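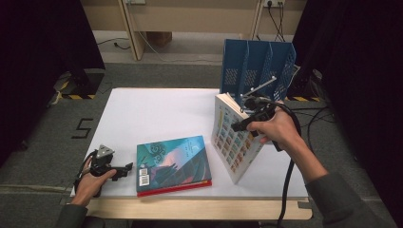

What goes in the desktop file organizers, and what goes back on the big shelf?

Whatever is in use this month goes in an organizer, spine out if it has a readable spine. Everything else goes back to the shelf, even if you swear you'll need it again on Tuesday or whenever.

2021-12-25

Quiet day, so I'm finally writing up the book sorting, which has been living on sticky notes since we started. The Masero list says we own 646 books. So far I've matched 379 of them to something I can hold in my hand. The rest are either in the Mendoza boxes or on people's desks (you know who you are, please bring them back, no questions asked!).

Thick books are still the problem. A thin hardcover drops into a slot and stays put, but the fat ones with big square covers want to lean on the outside of the organizer, and then they creep. I had one slide flat on me twice this morning while I was writing its label. What worked in the end was putting the heavy one in first, at the back, and letting the thin ones fill in after it. Going the other way I was forever pulling everything out again to make room.

The slanted dividers on the blue one are nicer than I expected. Books rest back against the slope and you can flip through them like records. The old straight-sided Flarura one let everything flop to one side as soon as you took a book out, so I've moved it to the back room for envelopes. If anybody wants it, go ahead.

Labels! I went back and forth on this. Barcode stickers go on the front cover, lower left corner, and I'd like us to stick with that even though it covers a bit of the artwork now and then. I tried a few on the spine and they curled at the edges, plus half our paperbacks have spines too skinny to take one. Lower left on the front scans fine with the book lying on the table, and you don't have to pick it up. Glossy covers need a wipe with a dry cloth first or the sticker lifts at one end.

Order of work, as of today: lay the book flat, front up, check the title against the list, sticker, scan, then into the organizer. I kept trying to skip the flat part and scan them standing up and it was slower every single time.

Color books and pattern books: I'm keeping these together as their own group, including the swatch ones. They were split between "art" and "reference" on the Masero list and I could never find them under either. I've changed it in the list and put a note in the margin, so if you hate it we can put it back.

Still to sort out:

The Dristero order has 2 more organizers on it, same kind. I asked for blue again so they match, but the confirmation doesn't mention a color at all.

6 books have stickers that won't scan. They're in a pile on the windowsill with a paper band around them. Please don't shelve those.

The list has nearly a full page of titles entered twice, once with "The" in front and once without. I'll clean that up next time I have coffee and patience on the same day.

Loaned books need some kind of marker left in the slot. I've been using index cards cut in half, which disappear down between the dividers, so full-size cards from now on, with the title written across the top edge where it sticks out.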